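4. Small Litter and the Stripped Bed

4.1 Background to the room observations

The previous section dealt with the parts of a furnished sleeping room that are cleaned on a fixed schedule, such as floors, washbasins and window ledges. The present section turns to a class of material that falls outside any schedule. The term "small litter" is used for light, discarded items that a person of ordinary height can pick up with one hand and that leave no stain when removed: used tissues, receipts, cotton pads, candy wrappers, clothing tags and the like. Crumbs, hair and dust are excluded, as they are normally taken up with a vacuum or a damp cloth and were covered under floor care in Section 3.

Written guidance on small litter is thin. The house manuals collected for this study give a page or more to the folding of sheet corners and a single line to what should be picked up before the sheets are handled. The oldest of them, a typed booklet of 1918 from the Rirkura residence, instructs the maid to "clear the bed of all papers" and says nothing further on the matter. Later editions drop the sentence. The current manual at Tonow refers to "visible waste" and leaves the meaning to the cleaner on duty.

Staff at both houses nevertheless described small litter as the part of the work most likely to be done twice. An item missed on the mattress is carried into the fresh sheet, found by hand during smoothing, and removed only after one side of the bed has been opened again. An item swept off the bed in haste ends up on the floor, often below the bed, where it is harder to reach than it was before. Holzer and Ait Ali [14] reported the same pattern in student housing and proposed that the bed be treated as a work surface in its own right, to be cleared and inspected like a kitchen counter. We adopt that proposal and examine what it asks of the room.

4.2 The bed surface

The bed surface was considered in three conditions: in use, with blankets and pillows in place; stripped, with the mattress or a plain bottom sheet exposed; and made. Clearing is easiest in the second condition. Folds hide small litter well, and a blanket lifted quickly will throw light items a considerable distance. Once the upper layers are gone, a flat surface remains on which anything raised casts a shadow.

Color matters at this stage. Both houses buy pale bedding from one supplier, Zaugg, for reasons of laundering, and the choice has an effect on clearing that the buyers did not intend. A dark receipt or a colored wrapper stands out at once on cream or ivory cloth. A white tissue does not. Under warm lamp light the difference between white and cream shrinks further, and cleaners said they relied on the edges and creases of the item more than on its color. Figure 2 shows a surface of this kind.

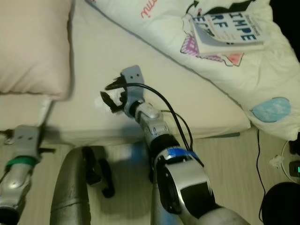 Figure 2. Pale cream bed surface in warm light, and a small crumpled white item resembling tissue or paper held above it. Black caster wheels stand on the floor in the gap beneath the bed.

Crumpling helps the cleaner. A tissue lying flat on a pale sheet may pass unseen from the foot of the bed, while one that has been closed in the hand keeps its height and can be seen from most sides. It also offers something to hold. Flat paper has to be slid to an edge or pinched up from the middle, and the second method tends to raise a fold of the sheet along with it. Where the mattress has no sheet, a pinch that closes too low will catch the cover fabric. The Tonow staff are taught to approach a flat item from its nearest corner and a crumpled one from above.

The softness of the bed affects the grip in a further way. On a hard table the fingers can be pressed down on either side of an item and brought together. A mattress yields to the same pressure, the item sinks with it, and the fingers meet above the item instead of around it. De Luca [9] noted this in his study of hospital cots and advised a lighter downward touch with a wider opening. Cleaners interviewed for the present study gave much the same advice without having read his report. One of them compared it to picking a leaf off a cushion.

4.3 The edge and the space beneath

The front edge of the bed separates two working heights. Above it, small litter can be removed while standing. Below it, the cleaner has to bend or kneel, and the light is usually poor. Items cross this line in one direction only, and a large share of what is found under beds in both houses is thought to have started on top of them. The study was not designed to trace single items, and the share is left as an estimate by the staff.

The gap beneath a bed seldom stays free. Suitcases, shoes, spare bedding and the feet or wheels of other furniture are found there, and each gives small litter a place to lodge. Caster wheels deserve mention on their own account. They are dark, curved and set close together, and a scrap of paper caught between two of them can be hard to see from a standing position. They also turn when touched, so that an item pressed against a wheel may be drawn farther in. The Rirkura manual tells staff to roll wheeled furniture out before cleaning below a bed. The instruction is followed in the weekly clean and generally skipped on other days.

Bed height was recorded for all 40 rooms in the sample and is given in Appendix B. Low beds collected fewer stored objects beneath them but were cleared less often, and the staff held that the two effects roughly cancel out. High beds were cleared more often and in less time. Crichton [6] found a similar result in guest houses and recommended a clearance high enough for a short-handled broom. Neither house has adopted a rule on the subject, although the furniture order now in preparation at Tonow asks for a taller frame.
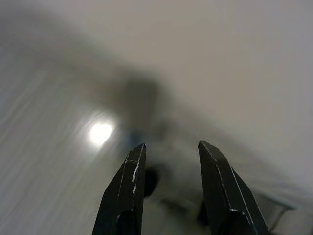
The order in which the parts of the room are cleared was a point of open disagreement. At Rirkura the cleaner begins at the door and works inward, collecting whatever is met along the way, and reaches the bed last. At Tonow the bed comes first. Supporters of the Rirkura order argue that a clear floor is safer to walk on while carrying linen. Supporters of the Tonow order reply that the floor will have to be looked over again in any case once the bed has been stripped, and that a cleaner who does the floor first is likely to omit the second look.

We observed both orders over a period of several weeks in April and the month after. The Tonow order left less small litter on the floor at the final check. The Rirkura order was somewhat faster in rooms where the bed had already been stripped by the occupant, and slower in all others. The difference in time was small next to the difference between one cleaner and another, and we would not rest a recommendation on it.

4.4 Where the item goes

Picking up an item is half of the task. It must then be put somewhere, and the distance between the bed and the wastebasket proved to be a larger source of delay than the search itself. In the older rooms at Rirkura the basket stands beside the desk, on the far side of the room from the bed. Cleaners who did not wish to cross the room for one tissue held it in the free hand, set it on the nightstand, or put it in an apron pocket. Items set on the nightstand were at times left there.

Three remedies were tried. A second wastebasket was placed near the bed in one group of rooms. In another, the cleaner carried an open bag on the wrist, a model sold by Sukano for garden use. In a third, the existing basket was moved to the bedside at the start of the visit and returned at the end. The wrist bag was disliked by most of those who wore it, as it swung against the mattress when they leaned over. The second basket was well received but doubled the number of liners to be changed. Moving the existing basket cost nothing and was still in use at Rirkura when the observations ended, though it was at times found on the wrong side of the room afterward.

Uçar [21] has suggested that the occupant's own habits respond to the position of the basket, and that one within reach of the pillow will reduce the amount of small litter on the bed before the cleaner arrives. The present data neither support nor rule out this view. Occupants were not told that the baskets had been moved, and several moved them back.

4.5 Limits of the observations

Both houses are long-stay residences with a steady body of occupants, and the findings should be applied to hotels with care. A hotel room is cleared in full between guests, and the cleaner is free to treat anything left behind as waste or lost property. In a residence a crumpled sheet of paper on the bed may be a note that the occupant means to keep. Staff at Tonow unfold any paper with writing on it and leave it on the desk. This habit adds time to the visit and was counted as part of clearing in the tables that follow.

Night visits were left out of the sample, as were rooms shared by more than one person. The effect of lamp color on the finding of white items was noted by the staff and has not been measured. A short trial with two types of bulb is planned for the unoccupied rooms on the upper floor at Rirkura, and its results will be reported separately along with the revised checklist for stripped beds.

Related papers

Crichton, A. Bed height and broom access in small guest houses
De Luca, S. Handling light waste on soft surfaces: notes from a hospital ward
Holzer, V., and Ait Ali, A. The bed as a work surface in student housing
Uçar, K. Wastebasket position and occupant habits in single rooms

Contact the editors | Copyright held by the authors | Back to top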